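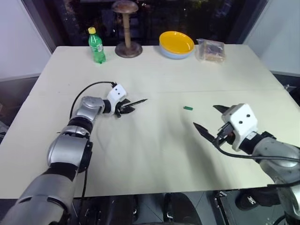 동네에서 강제퇴거 통보를 받은 세입자는 제일 먼저 뭘 해야 하나요?
통보서를 받은 날짜를 봉투에 적고, 아무 데도 서명하지 말고, 세입자 모임에 전화하세요. 나가겠다는 확인서에 한번 서명하면 되돌리는 데 몇 달이 걸립니다.

이 질문을 이번 달에만 몇 번을 받았는지 모르겠어서 그냥 타래로 씁니다. 길어요. 차 한 잔 들고 오세요 ㅎㅎ

일단 배경. 저는 Rornstead 북쪽 골목에서 세입자 모임을 같이 하고 있어요. 변호사 아니고요, 법 공부한 적도 없고요, 그냥 제가 쫓겨날 뻔해서 시작한 사람입니다. 그러니까 밑에 쓰는 건 전부 옆에서 보고 배운 것들이에요. 틀린 거 있으면 답글로 알려주세요.

3월에 Gretodham 임대가 우리 구역 건물을 통째로 사들이고 나서 편지가 돌기 시작했어요. 받은 집이 70가구. 편지에는 "자진 이주 협조 요청"이라고 써 있는데, 밑으로 내려가면 글씨가 갑자기 작아지면서 기한 내 미이주 시 어쩌고가 나옵니다. 요청이라면서요??

저희 집 편지는 현관문에 테이프로 붙어 있었어요. 윗집 할머니는 그걸 광고지인 줄 알고 버리셨고요. 그래서 첫 번째 부탁. 문에 붙은 종이 버리지 마세요. 떼기 전에 휴대폰으로 찍어두시고요. 붙어 있던 상태 그대로요.

두 번째. 이주비 얘기. 직원이 와서 500 드릴 테니 이번 주 안에 결정하시라고 합니다. 그 돈으로 보증금은커녕 이삿짐 차 부르고 나면 한 달 월세도 빠듯해요. 게다가 받으면서 쓰는 종이에 "이후 일체의 이의를 제기하지 않는다"는 문장이 들어가 있어요. 저도 처음엔 솔깃했어요. 진짜로요. 통장에 돈이 없으면 그 돈이 엄청 커 보이거든요. 그러니까 이미 받으신 분들 뭐라고 하지 맙시다. 제발.

세 번째, 월세는 계속 내세요. 화나서 안 내고 싶은 마음 너무 잘 아는데, 밀리는 순간 이야기가 완전히 달라집니다. 저쪽에서 계좌를 닫았다고 하면 보내려고 했다는 기록이라도 남기고 상담부터 받으세요. 이체 실패 화면 캡처, 문자, 뭐든지.

상담은 Krajewska 회관 2층에서 저녁 7시부터 합니다. 예약 없어도 돼요. 아이 데려와도 되고요(작은 방에 색칠공부 있음). 가져오실 건 계약서랑 받은 편지, 월세 이체 내역. 계약서 잃어버렸으면 그냥 오세요. 없는 분이 생각보다 많아요.

Damian Rutkowska 씨가 통역을 도와주고 있어요. 이분도 같은 건물 살다가 작년에 나가셨는데, 임시 숙소에서 149일을 지내셨대요. 짐 가방 하나 들고. 숙소가 두 번 바뀌는 바람에 우편물을 못 받아서 지원 신청이 취소됐고, 처음부터 다시 넣으셨다고. 저는 이 얘기 듣고 며칠 잠을 못 잤어요.

여기서부터는 좀 화난 얘기입니다.

시의회에 새 조례안이 올라와 있는 거 아세요? 공원이랑 역 앞에서 "장시간 체류"하면 과태료를 물리겠다는 거예요. 장시간이 얼마나인지는 안 써 있어요. 벤치에서 도시락 먹는 저는 괜찮고 침낭 있는 사람은 안 괜찮은 거겠죠. 한쪽에서는 사람을 집에서 내보내고 한쪽에서는 밖에 있으면 벌금이라니, 그럼 어디에 있으라는 건지.

공청회 갔다 왔는데요. 방청석이 꽉 차서 복도에 서서 들었어요. 어떤 의원님이 "쉼터에 자리가 있는데 안 가는 것"이라고 하시길래 Gulurow 쉼터에서 일하는 분이 손 들고 대기자 명단 얘기를 꺼냈거든요. 그랬더니 발언 시간이 끝났대요. 마이크가 꺼졌습니다. 복도에서 다 같이 아... 했어요.

저는 그날 발언 신청을 늦게 해서 말을 못 했어요. 준비한 종이는 아직 가방에 있고요. 신청은 시작 전에 입구에서 이름을 적어야 합니다. 다음에 가실 분들은 꼭 일찍 가세요. 저처럼 커피 사다가 놓치지 마시고 ㅠㅠ

그래서 서명을 받고 있어요. 어젯밤까지 2,184명! 종이 서명이랑 온라인 합친 숫자예요. 두 번 하신 분들은 빼고 셌습니다(빼느라 눈 빠지는 줄). 요구는 간단해요. 과태료 조항 삭제하고, 그 예산을 임시 숙소랑 퇴거 예방 상담에 쓰라는 것. 그리고 집을 비우게 할 때는 갈 곳부터 확인하라는 것.

종이 서명지는 회관 1층이랑 시장 입구 세탁소에 있어요. 세탁소 사장님이 손님마다 펜을 쥐여주고 계십니다. 감사합니다 사장님. 셔츠 맡기러 가면 도망 못 가요.

자주 오는 질문 하나 더. "저는 집주인인데 가도 되나요?" 네 오세요. 지난번에도 오셨고요, 세 한 칸 놓고 사시는 분이었는데 계약 문구 같이 봐주시고 가셨어요. 저희가 싸우는 상대는 건물을 통째로 사서 사람을 한꺼번에 비우는 방식이에요.

"기초생활 지원 받는 사람인데 집회 나가면 불이익 있나요?"도 많이 물어보시는데, 이건 제가 함부로 답하기가 겁나서 상담 때 물어봐 달라고 말씀드리고 있어요. 답 정리되면 이 타래에 이어서 올릴게요.

아 그리고 강제집행 당일에 가주실 수 있는 분들 연락처를 모으고 있어요. 가서 몸싸움하는 거 절대 아니고, 옆에 서 있고, 시간 적고, 약이나 서류 같은 거 빠뜨리지 않게 챙겨드리는 일입니다. 혼자 겪는 거랑 누가 옆에 있는 거랑 정말 달라요. 평일 오전에 시간 되시는 분 특히 부족합니다. 쪽지 주세요.

윗집 할머니는 버린 편지 대신 제 편지 복사본 들고 상담 받으셨고, 지금은 회관에서 저보다 전화를 더 잘 받으세요. 목소리가 아주 쩌렁쩌렁하십니다.

오타는 내일 고칠게요. 이제 서명지 복사하러 갑니다. 복사용지 남는 분 계시면 그것도 쪽지로 부탁드려요, A4요.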